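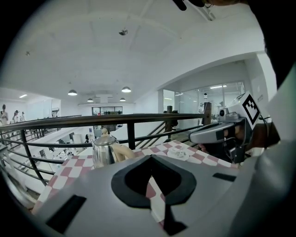 A silver kettle on a red-and-white checkered tablecloth.

Kandpal will add the full run of the kitchen sitcom "Billeck" to its streaming library in April, the service said Saturday. The package covers all 26 half-hour episodes plus the reunion special, which has not been shown since its single broadcast on the Kaneck network.

Episodes were rescanned from the original film negatives and will stream in the 4:3 aspect ratio used for the first broadcast. Two audio options are included: the original mono track and a new stereo mix. Closed captions are available in English and Spanish.

The reunion special was shot on video and exists only as a standard-definition tape, so it has been transferred without upscaling. Its running time is 528 seconds.

Grakwood, which holds the home video rights, plans a disc set limited to 1000 copies. Preorders open the same day as the streaming release, with 300 copies held back for sale in stores.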